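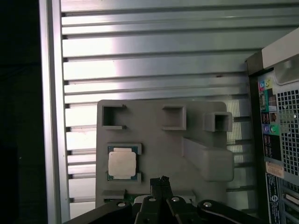 サステル(Sastell)は、使用済みデスクトップパソコンの整備と再提供を行うカイマル整備センターにおいて、プロセッサーの取り外しから再装着までの作業手順を改め、9月から新しい手順での運用を開始したと発表した。対象となるのは、企業や教育機関から引き取ったタワー型のデスクトップパソコンである。新手順では、本体から外したプロセッサーを作業台の上に直接置くことを禁じ、専用の保管位置に収めることを定めた。作業台にはアルミ製の溝付きパネルが使われ、灰色の治具板の左下寄りに設けられた四角い受けには、濃い緑色の基板の縁に金色の接点状の模様が並ぶプロセッサーが収まっている。受けの四隅は一段高い壁になっており、同センターはこの形状の受けを標準の置き場として手順書に明記した。

同センターは、サステルが中古情報機器の再資源化事業の一環として開設した施設で、引き取った機器の受け入れ、データ消去、分解点検、部品の選別、再組み立て、出荷前検査を一か所で行っている。前年度に受け入れたデスクトップパソコンは1,401台で、このうち602台を整備済み機として再び提供した。残る機器についても、メモリーや電源装置などの使用可能な部品を取り出し、保守用の在庫に回している。

手順の見直しは、部品の選別工程における損傷記録の点検を受けたものである。同センターが過去の記録を調べたところ、プロセッサーおよびソケットの不具合として登録された事例は109件あった。内訳では、端子部の汚れや異物の付着が最も多く、次いでソケット側の端子の変形、部品の取り違えが続いた。取り違えは、同じ型の筐体を続けて分解した際に、元の本体とは別の本体にプロセッサーを戻したもので、いずれも出荷前の検査で判明し、利用者の手元に届いた例はなかったとしている。

新しい手順書は6章で構成する。第1章で作業台の準備、第2章で筐体の固定と開放、第3章で冷却部品の取り外し、第4章でプロセッサーの取り扱い、第5章で再装着、第6章で記録と引き継ぎについて規定した。このうち第4章は全面的に書き改められ、プロセッサーに触れてよい部位、持ち上げる方向、受けに収める向きがそれぞれ定められた。再装着までの間は受けから動かさず、別の作業台へ移す場合には帯電防止の容器に入れて管理票を添付する。

筐体の置き方についても統一が図られた。従来は機種や担当班によって、立てた状態で側面を開ける場合と、横に倒して開ける場合とが混在していた。今後はプロセッサーとメモリーを扱う工程に限り、筐体を横に倒し、主基板の面を上に向けて置くこととした。倒す前には外部の配線をすべて外し、電源を遮断したことを管理票に記入する。開放した側面の板は所定の棚に置き、作業台の上には重ねない。
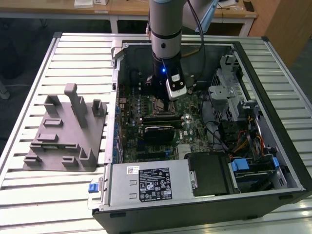

ソケットへの再装着にあたっては、まず周囲のメモリースロットと拡張スロットに異物がないことを確認し、次いでソケット内の端子を拡大鏡で点検する。プロセッサーは切り欠きまたは目印の位置を合わせ、垂直に下ろす。位置が合わない場合は押し込まず、一度受けに戻して点検からやり直す。固定金具を閉じた後は、冷却部品を取り付ける前に管理票の番号と筐体の番号を照合する。照合が済まないものは次の工程に送ることができない。

管理票の様式は、部品在庫の管理を受託するボストン(Voston)が改訂した。これまで筐体ごとに一枚であった票を、筐体用と部品用の二枚つづりとし、取り外した部品に部品用の票を添える方式としている。票には筐体の番号、部品の種別、取り外した時刻、点検の結果、再装着の時刻を記入する欄がある。記入漏れがあった場合は出荷前検査の受付で差し戻され、整備記録にもその旨が残る。両社は当面、紙の票と在庫管理システムへの登録を併用し、登録内容に食い違いがないかを月ごとに確認するとしている。

冷却部品の取り付けに用いる熱伝導材についても、塗布量と拭き取りの方法が改められた。古い熱伝導材は、プロセッサー側と冷却部品側の双方から取り除く。拭き取りに使った布は再使用せず、指定の容器に廃棄する。プロセッサーを受けに収めたまま上面を拭くことは認めるが、裏面の端子部の清掃は別の台で行い、清掃後に改めて点検を受けるものとした。

作業時間帯の見直しもあわせて実施された。分解点検の工程は午前9時から始め、午後4時以降は新たな筐体の開放を行わない。終業までに再装着が完了しない筐体がある場合は、プロセッサーを帯電防止の容器に移したうえで施錠した保管庫に入れ、翌稼働日の作業開始時に引き継ぎ欄へ記入する。作業台の受けに部品を残したまま終業することは認められない。

バルテック(Balteck)は、整備済み機の受け入れ先として、同センターから提供を受けたデスクトップパソコンを職業訓練施設の教室に設置している。同社は新手順の開始に合わせて受け入れ時の検査項目を改め、起動試験に加え、本体に添付される整備記録の写しと筐体の番号との一致を確認することとした。不一致が見つかった場合は、機器を教室に設置せず、同センターに照会する。

サステルは、手順書のうち第2章から第5章までの要約版を、取引先の整備事業者に配布する。要約版には、筐体を倒す際の注意、部品の置き場の決め方、再装着前の点検項目を収録した。治具板の寸法や取り付け方法は対象機種によって異なるため、要約版には含めず、個別の問い合わせに応じて資料を提供する。配布を希望する事業者は、カイマル整備センターの管理窓口まで申し込む必要がある。受付時間は稼働日の午前10時から午後3時までとなっている。

なお、薄型および小型のデスクトップパソコンについては、今回の改訂の対象に含まれず、引き続き従来の手順で整備を行う。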